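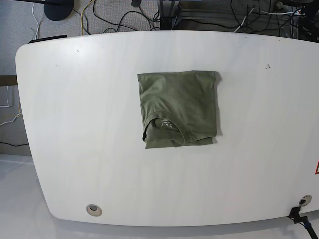
How often should the footings under a garden room or timber deck be checked?
Once a year is enough for most sites, with an extra look after a long wet spell or a hard frost. February is a good month for it, when the ground is at its softest and the plants are low.

Footing and Base Inspection Checklist, with Comments
Garside Ground Supports, 31st May

Use one copy per structure. Mark each line OK, Watch or Act, and write the reason next to anything that is not OK. The comments come from our own site visits.

BEFORE YOU START

[ ] Drawing or sketch of the pile positions to hand
Comment: If the original has been lost, make a new one and number the piles from the front left corner. Keep the same numbers every year.

[ ] Last year's sheet to hand
Comment: A 5 mm gap that was there last time is a Watch. If it is new, it is an Act.

[ ] Access hatch or skirting board removed
Comment: Do not go under any structure that is resting on jacks or loose blocks. Gloves and a head torch for everyone else.

GROUND

[ ] No standing water within 500 mm of any pile
Comment: The job at Lambert Close failed on this line. A downpipe had come off its shoe and was emptying beside pile 3. The pile itself was sound, but the soil round it had washed out and the top plate could be moved by hand. Downpipe refitted, hole filled and tamped, marked Watch.

[ ] No new cracks or heave in the surface
Comment: Clay shrinks back from the shaft in a dry summer and closes up again over winter. A narrow ring round the shaft in dry weather is normal. A crack running from one pile to the next should be reported.

[ ] No digging, planting or new drains near the piles
Comment: Ask the owner. Trenches are often backfilled and turfed before we get there.

[ ] Animal burrows
Comment: Note the position only. Do not block them until you know what is living there.

STEELWORK

[ ] Shafts upright
Comment: Hold a level against two faces. Record the reading even when it is fine.

[ ] Galvanised coating intact at ground level
Comment: White bloom is harmless. Brown rust that flakes under a wire brush is an Act. Scratches from strimmers are common on decks with no skirting and can be touched up with zinc paint on the day.

[ ] Bracket bolts tight
Comment: Use a torque wrench set to the figure on the installation sheet. The older Cedance brackets have a 36 mm nut and most socket sets stop short of that, so bring the large spanner.

[ ] Lock nuts present on adjustable heads
Comment: One was missing at the Zikstead workshop and the head had turned. Floor relevelled and nut replaced on the same visit.

TIMBER AND LOAD

[ ] Bearers sitting fully on the plates
Comment: Slide a feeler gauge in from each side. Plastic packers are acceptable – wood offcuts are not, as they crush and rot.

[ ] Damp-proof strip between steel and timber
Comment: Often left out on self-built decks. Fit it when the bearers next come up.

[ ] No change of use since the last inspection
Comment: Hot tubs, kilns, gym equipment and water tanks all count. If the load has gone up, stop and send the details to the office before signing.

[ ] Doors and windows open freely
Comment: Sticking at the top corner on one side usually means that side has dropped. Check the piles there again before closing up.

SIGNING OFF

[ ] Every pile has an entry
[ ] Watch items copied to next year's sheet
[ ] Act items reported to the owner in writing
[ ] Hatch or skirting refitted

Leave one copy with the owner and return the other to the office.

Page last updated: 31st May edition replaces all earlier sheets

Contact Garside | © Garside Ground Supports | Back to top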